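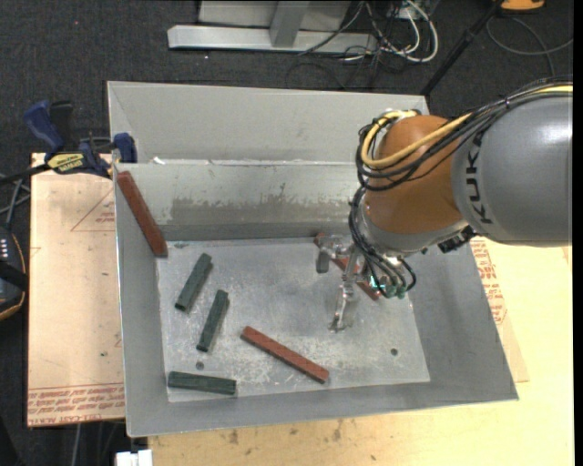
Bloques rojos y verdes en el cajón metálico, vistos desde arriba.

Foro vecinal de Zallanano > Política local > ¿Lista conjunta en Urnden o cada uno por su lado?

ribera_alta
Abro hilo porque en el de los presupuestos ya se mezclaba todo. Desde febrero se oye que los independientes de Urnden y la agrupación de Grultside van a presentar una sola lista a las municipales. La alcaldía no ha dicho nada, pero el concejal de obras estuvo en la última asamblea de Grultside, sentado en la segunda fila, y se quedó hasta el final. Yo lo interpreto como un gesto. ¿Alguien sabe si hay algo firmado?

tejado22
Firmado no hay nada. En la asamblea se votó abrir conversaciones y punto. Salió adelante con 104 votos a favor. Los votos en contra no se leyeron en voz alta y a mí eso me pareció mal, lo dije allí y lo repito aquí.

m_olmos
El acta recoge los votos en contra. Está colgada en el tablón de la biblioteca desde la semana siguiente. Fueron 22.

tejado22
Pues me alegro de que esté en el acta, pero en la sala no se leyeron. Los que nos fuimos a casa esa noche nos fuimos con un solo número.

ribera_alta
Gracias a los dos. Con ese resultado yo diría que el acuerdo está bastante encaminado. Lo que no veo claro es quién encabeza. Urnden tiene más censo, pero Grultside sacó mejor porcentaje la última vez.

cuesta_del_molino
Lo del concejal de obras no lo leería como un gesto. Vive a dos calles del local y va a todas las asambleas, también a las de la asociación de regantes. Si la alcaldía quisiera mandar un mensaje mandaría a otra persona.
Otra cosa es a quién le conviene el rumor. Si los de Urnden y Grultside van juntos, el voto contrario a la alcaldesa se concentra. Si el rumor circula y luego no hay lista, quedan los dos como gente que no sabe ponerse de acuerdo. Yo miraría por ahí.

m_olmos
Eso ya es mucho suponer. El rumor salió de la propia agrupación, que lo puso en el orden del día. No hace falta que lo filtre el ayuntamiento.

cuesta_del_molino
El orden del día decía "relaciones con otras formaciones". La palabra lista la empezó a usar la gente después, y la primera vez que yo la oí fue en el pleno, en boca del portavoz del equipo de gobierno.

paso_nivel
Vivo en Lindholm y os leo con interés, porque aquí pasamos por lo mismo hace una legislatura. Se juntaron dos grupos que no coincidían en casi nada salvo en querer cambiar de alcalde. Sacaron 2 concejales, uno de cada grupo, y a los pocos meses votaban distinto en el tema del agua. El alcalde sigue siendo el mismo.
No digo que tenga que salir igual. Pero yo pediría el programa por escrito antes de hablar de nombres.

ribera_alta
¿Y por separado cuántos habrían sacado?

paso_nivel
No se puede saber. Con los votos de la vez anterior, uno entre los dos. O sea que en concejales salieron ganando, eso es verdad. En lo demás no.

tejado22
A mí el ejemplo de Lindholm me parece a favor de ir juntos, entonces. Pasar de uno a dos es doblar.

paso_nivel
Doblar para votar cada uno una cosa. Depende de para qué quiera uno los concejales.

vega_sur
Entro para llevar la contraria a todos. Soy votante de la alcaldesa y no me preocupa la lista conjunta. El problema de la oposición aquí es que solo aparece en año electoral. Desde las últimas elecciones el grupo de Urnden ha presentado muy pocas mociones, y una fue para cambiarle el nombre a una rotonda. El centro de día se abrió, el carril hasta Grultside está terminado – tarde, pero terminado – y el autobús vuelve a pasar por la tarde. Con eso se presenta ella y con eso la va a votar mucha gente.

m_olmos
El autobús de la tarde lo pidió precisamente Urnden en una moción. El equipo de gobierno la rechazó y meses después lo puso como idea suya. Las actas están ahí.

vega_sur
La moción pedía el autobús sin decir de qué partida salía. Rechazarla era lo normal. Luego se encontró el dinero y se hizo.

cuesta_del_molino
En esto le doy parte de razón a vega_sur. Aquella moción estaba mal preparada. Pero la idea era de ellos y no habría costado nada reconocerlo.

ribera_alta
Por volver al tema del hilo: ¿hay fecha para la reunión entre las dos agrupaciones?

tejado22
Han quedado en verse en el local de Grultside, a las siete y media de la tarde, pero a puerta cerrada. El día no lo han hecho público. Los afiliados recibiremos un resumen.

m_olmos
A puerta cerrada la primera, que es lo habitual. La segunda será abierta, según nos dijeron. Si antes cuelgan algo en el tablón lo copio aquí.

paso_nivel
Preguntad por el agua. En serio, que quede escrito lo del agua.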